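Opinion > Robotics > Standards and Practice

Household Recordings Need Written Rules Before They Need More Hours

By Dilek Özkan
9th March
22 shares | 11 comments

The collection of household manipulation data has moved out of the laboratory and into the places where people live. Operators carry a hand-held gripper from room to room, perform ordinary chores with it, and record what the tool's camera observes. The method is sound. The rules that govern it are not yet equal to the settings in which it is used.

In January the working group at Omley circulated a draft code of practice for recordings made in occupied homes. The draft runs to 12 clauses. Most of them concern equipment: calibration before each session, the condition of the finger pads, the naming of files, the handling of storage cards. Only two concern the household itself. One requires a signed form. The other asks operators to "respect the domestic environment," a phrase that no auditor could apply and no operator could be shown to have breached.

It is the view of this writer that the proportion should be reversed. Equipment faults tend to show themselves in the data and can be corrected by repeating the work. A failure of consent or of care toward a household cannot be repaired in that manner, and may not be discovered until the recordings have been copied many times over.

Consider the question of what a signed form covers. A resident who agrees to the recording of a tidying task may reasonably believe that she has agreed to the recording of a table and a bin. A wide-angle lens takes in a great deal more. It will record the furniture, the windows, clothing, bags, and the belongings of children, none of which form part of the task.

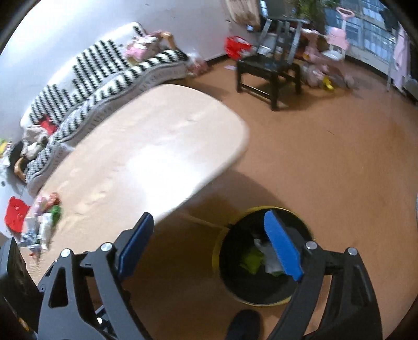

A hand-held gripper with its jaws open between a table and a waste bin. The sofa, window and children's things are also within the lens's reach.

The code should therefore require that consent be given room by room, and that the resident be shown a sample recording from the same lens before signing. A written description of the field of view is no substitute. Few people can judge from a figure on paper how much of a living room will be included.

Children's belongings deserve a clause of their own. The Omley draft excludes children from recordings but is silent on their possessions. Hye-jin Ha, in her written response to the draft, proposed that school materials, name labels and family photographs be put away or covered before work begins, while toys and furniture may stay in place with the resident's agreement. Her proposal is practical and should be adopted without change.

There is a competing interest, and it ought to be stated fairly. Recordings from rooms that have been cleared and arranged for the purpose are of limited use. A machine trained only on bare surfaces will meet its first cluttered table unprepared. Contributors from the Khattak project have argued, with some force, that every object removed from a room makes the result less faithful to daily life. This writer accepts the argument as far as it goes. It supports leaving wrappers on tables and cushions on sofas. It does not support leaving an addressed envelope where it can be read.

A further matter is the handling of waste. Clearing rubbish is among the commonest tasks assigned, and the draft treats it as no different from stacking cups. Household bins contain prescriptions, receipts and correspondence. Operators should be instructed to ask the resident to check the contents of any bin that will be used, and to stop recording if a private document comes into view.

The safety provisions are also thin. An operator who watches the gripper does not watch the floor. The Salari site manual already calls for a walk through the room before each session, with bags, cords and loose items moved out of the working path. The Omley code should carry the same requirement and name the person responsible for meeting it.

Lastly, residents must be able to withdraw. The draft allows 11 days from the date of recording. A period of 22 days would give a household time to view the material, consult others who live at the address, and reply in writing. Sumlow has objected that a longer period would delay the release of its collections. That cost is real, but it is modest, and it falls on the party best able to bear it.

The draft remains open for written responses. Those who operate this equipment, and those who open their homes to it, are urged to submit them by clause number, with proposed wording where possible.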